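Ferside Parents' list
Subject: Re: Anyone else failing at solids?

Hello all,

Rainer's message is quoted at the bottom for anyone who missed it, or who deleted it unread because they too were wearing porridge at the time. I meant to reply on Sunday but a sweet potato intervened.

We are five weeks into weaning and I feel able to report that Wilf has now eaten, in the strict sense of swallowing, possibly one floret of broccoli. The rest is in the highchair. The highchair is a Clandel, bought second-hand from a family in Litus who described it as "easy clean". I have since met its seams. There is a groove under the tray that you can only get at with a cocktail stick, lying on your back, like a mechanic. I did this at eleven at night and found a raisin. We have never given him a raisin. 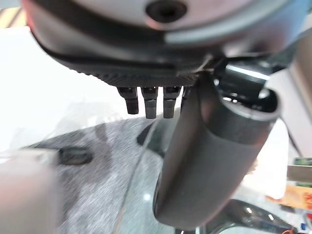 Rainer asked whether to go for purées or finger food, and my answer is that Wilf has already settled it on our behalf. Spoons are an insult. He will take one off you, look at both ends and post it down the side of his leg. What he wants is to do it himself, and since he hasn't got the hang of finger and thumb yet, he comes at everything from above. Picture his fingertips hanging in a row and all pointing straight down: that is exactly how he approaches a slice of avocado. Down they come, close, and the avocado leaves between them in every direction. My mother says the pincer grip will turn up when it's ready. She also said that about my driving.

I did read a book. It has 241 pages and the first 17 are about the author's kitchen. After that come the meal plans, all of which assume you have a steamer, a freezer with a spare drawer, and a baby who is interested in lentils. I managed two days of the plan. On the second I made a fish thing with parsnip, it took most of his nap, and he held my gaze while he let it fall out of his mouth. Then he ate some of the bib. I have kept the book because it's the right thickness for propping up the end of the changing mat.

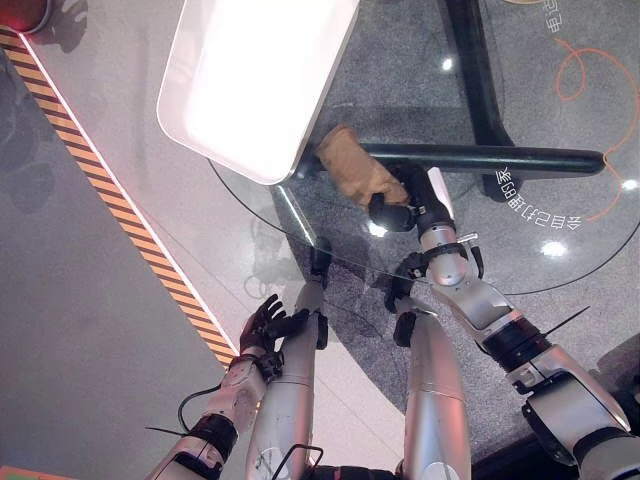
THINGS THAT HAVE MORE OR LESS WORKED

Toast fingers, cut longer than you'd think. If it doesn't stick out of the top of the fist he can't get at it and there is shouting.

Porridge made thick enough to cut into squares once it's cold. Looks like grouting. Goes down well.

Putting only two bits of food out at once. With more than that he stops eating and goes into distribution.

Taking everything off him from the waist up before we start. I used to think this was slovenly. I had a lot of opinions before February.

The other thing I'd say to Rainer is not to go by the clock. Our health visitor said to allow 30 minutes and then calmly clear away, and I dutifully sat there for all thirty of them

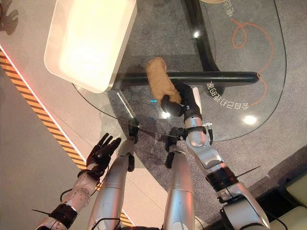
when he had plainly finished after six and was only staying for the acoustics. Now when he starts leaning over the side to see where it has all gone, that's lunch. He has milk afterwards and nobody has faded away yet. I did weigh him, obviously. I weighed him four times in one week on the scales at the Angelovski chemist's until the girl on the till began saying hello to him by name.

Gagging: yes, ours does, and yes, it takes years off you. The noise is dreadful and then he grins and goes back in for more. I went to the first aid evening at the library and would send everybody to it. If you still aren't happy after that, ring the health visitor, who has heard it all and was very nice to me about the bib.

Does anyone want a set of weaning spoons? They change colour if the food is too hot. Hardly used, except by me, for yoghurt. I can leave them in the porch.

Bleary regards,
Jo
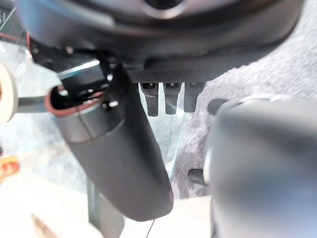
Rainer Wiegand wrote:

> Dear list,
>
> Our daughter is six and a half months old and we started solids a
> fortnight ago. By my estimate she has been offered 1,000 peas and has
> accepted none, although several have gone up the sleeve.
>
> My wife's family are for purée, my own mother is for giving her a
> crust and leaving the room. Which did you all do? And how long should
> a meal last before one is allowed to give up?
>
> She also gags rather a lot, on things I would have thought were soft.
> Is that usual? I find I have stopped breathing myself while I watch.
>
> Also, how does one get carrot out of a white ceiling?
>
> Thank you,
> Rainer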